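The Flitthorpe project gathered 306 teleoperated examples of dish handling between a sink and a dishwasher, for use in training a learning system.
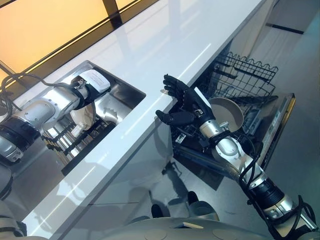 Ruoxi Qin noted that failed attempts should be labelled and kept.

Each example was reviewed before storage.

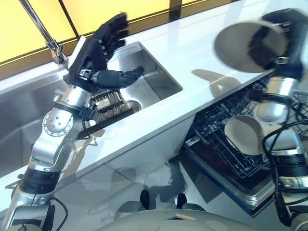 Were operators rotated? Operators changed every 30 minutes.

Labelling followed in November.
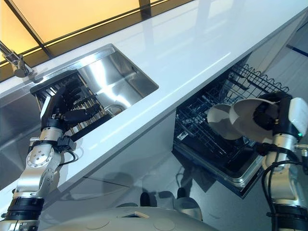 Grasp labels proved the slowest to assign. A bowl held on its side above the rack was labelled as a transfer.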